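So the Mekuvness kit has been living in my garage since August and I keep getting emails about it, mostly from people who saw me grumble about the Ludow one last year and want to know if this is any better. Short version: it's better, it's pricier, and I'm keeping it. Long version, grab a coffee.

What you get is the arm, a two-finger gripper with its own little wrist camera, a power brick the size of a loaf of bread, and a teaching pendant with buttons that click in a very satisfying way. I paid $742 for the gripper and camera bundle, on top of the arm, which I bought secondhand from Eliseo Tapia (he runs the repair shop two streets over and upgraded, lucky me). The bundle came in one box, with foam that sheds little gray crumbs everywhere. I'm still finding them.

Setup took me one evening. The instructions are fine up to page 23, where they suddenly assume you've updated the firmware, and I hadn't, and I spent a good long while wondering why the gripper would open but not close. Update first! There's a sticker about it on the inside of the lid, which I found when I was putting the lid away.

Anyway, bikes. I fix up bikes for friends and what I wanted was a helper that could hold on to small stuff around the seat and the frame while I use both hands for something else. That's a horrible job for a robot, if you think about it. Everything on a bike is round, black and at a funny angle, and there's always a cable exactly where the fingers want to go. My Ludow gripper gave up on anything rounder than a matchbox.

The Mekuvness one does a lot better with it. The housing is still chunky, so getting it in under a saddle takes patience, and I nearly always have to jog it in by hand with the pendant set to slow. Once it's in there, though, the wrist camera earns its money. I keep the feed up on an old tablet next to me and steer off that, and I've pretty much stopped crouching on the floor with a flashlight in my teeth.

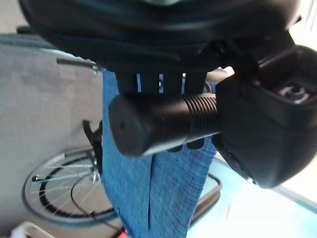

Can you run the gripper without buying the arm from the same company?

Mekuvness sells an adapter plate for two other arms, and Cirilo Cuevas has his bolted to a Feng with no trouble, but you lose the pendant and have to drive everything from a laptop.

I'd think hard about that last part if you work somewhere messy. A laptop and chain lube should not be in the same room, ask me how I know.

Okay, complaints. The finger pads are too smooth out of the box. I bought the grippy ones from Fusden, 40 bucks for a pair, which stings for two bits of rubber, but they hold ribbed and knurled things much better and I wouldn't go back. The fan is loud. The camera doesn't like a bright window behind whatever you're working on, and my garage has exactly one good wall for a bike stand, so I've hung an old curtain and that mostly sorts it out. And the cable that runs down the arm is a hair too short if you twist the wrist all the way around. You'll hear it creak. I don't love that.

Support has been good. I wrote to them at midnight about the closing thing and got a real answer by breakfast, from a person, with a link to the firmware and no lecture.

Would I tell you to buy it? If you've already got an arm and you do fiddly work on awkward shapes, I think so, yeah. If you want something to pick up blocks and drop them in a bowl, the Ludow does that fine for way less and you can spend the difference on tires.

Next up I want to try saved positions, which I've been putting off because the menu for it is three levels deep and slightly scary. Eliseo swears by them. If you've got them working with a bike stand, tell me how you mark the floor so the stand goes back in the same spot, because mine wanders.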